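Saturday thread, because I finally did the thing I've been talking about since spring: a proper floor day at our place in Priststead!

1/ Got up early, coffee, windows open. Everything that lives on the floor went upstairs and the hall has never echoed like this.

2/ Vacuumed slowly, in lines, then across the lines (yes, it matters, try it). Gave it about 40 minutes and I loved every one of them.

3/ Edges next. Old paintbrush, small dustpan, podcast on. So satisfying!!

4/ 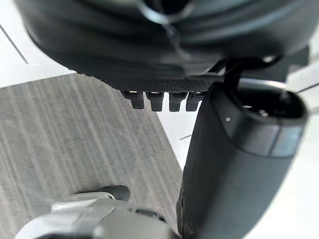
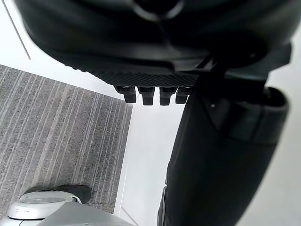
5/ Still to do in October

The stairs, the landing and that awful corner by the boiler. If anybody in Bainbridge has a carpet cleaner I could borrow for a weekend, shout. I bring cake.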